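Sarkura Fiction List: second progress report to the Prokness Fund
Prepared by Shuk-fan Lo, series editor
March 13, 2008

Work since the last report has been on the second and third titles of the romance trilogy supported by the grant. The second title, told in the first person by the middle sibling, has passed copy-edit and is with the typesetter. The edited text runs to 18 chapters. Two were merged at the author's request after the structural edit, and the running heads have been changed to match.

The third title is in draft. Narration alternates between two speakers, and the outside reader found the voices hard to tell apart before the midpoint. The author has agreed to revise the opening chapters and to move the wedding to the end. A full draft is due in July. No change to the contract date is requested.

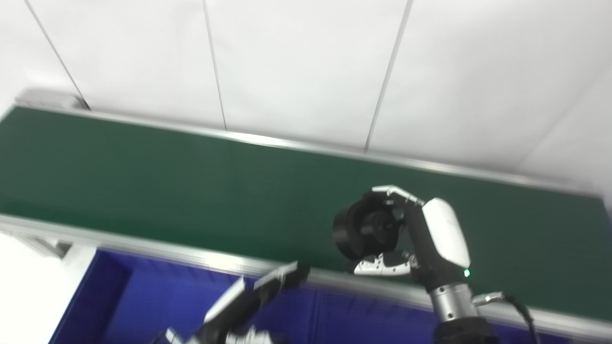 Print and stock. The first title was printed by Fimeck in a run of 1,000 copies, of which 915 have been sold or placed with shops. The remainder is held at Ajayi and will not be reprinted until the second title is announced. Cover proofs for the second title used a dark green close to that of the conveyor belt, matt in the same way, and the title lettering was lost against it at thumbnail size. A lighter green has been ordered. The spine width will be confirmed once the final page count is known.

Rights. One enquiry has been received for large print. Audio rights remain with the author.

Spending is within budget under all headings except proofreading, where a second pass was needed to correct dates in the letters between the two leads. The excess will be met from the publicity line.

Outstanding items: 2. The author's revised acknowledgements, and written permission for the song lyric quoted in the epigraph. If permission is refused the epigraph will be dropped.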